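Bahman Farahani keeps the rules taped inside a cupboard door at Vieira. One page, both sides. He wrote most of it in December and has been crossing things out ever since.

"People wanted a big manual," he says. "I had a manual. 204 pages. Who reads that at seven in the morning."

So, one page. First rule: nothing moves on a real arm until it has passed in simulation. Passed means 95 clean runs in a row, same task, objects shifted a bit every time. One bad run and the count goes back to zero. He got pushback on that.

"Oh, plenty. Lurdes thought it was way too strict." Lurdes Quintela runs the test floor next door. She still thinks so, a little. "My problem was the reset," she says. "You lose a whole afternoon over one dropped cup. But then you look at why it droped, and fine, ok, I get it."

Second rule is speed. New code runs slow for the first 20 real trials, with a person at the stop button. Not near it - at it. Phone in the drawer.

Third one is logs, and here Farahani gets going. Every run gets kept for 365 days, the good ones too. Who started it, which version, what was changed. He came over from Pametti, where only failures were saved, and says he spent half his time there guessing.

"You can't compare a failure to nothing. You need the boring runs."

And the simulated room? Does it have to match the real one?

"Close enough to be annoying," he says. "Clutter. Stuff on the floor, stuff at bad angles. If your sim room is tidy your passing score means very little."
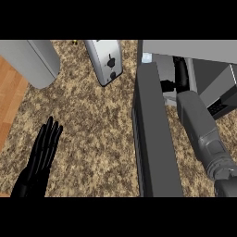
He wants the layouts changed every month, and by somebody who didn't write the task. That part is new and not everyone has signed off on it. Quintela wants every two months. They were still arguing when I packed up.

What about people walking in during a real run? Short answer: run stops. No exceptions for managers, no exceptions for him. "I got yelled at by my own rule last month. Good. Thats what it's for."

Next on the list is a rule for handovers between shifts. Half a page so far, in pencil.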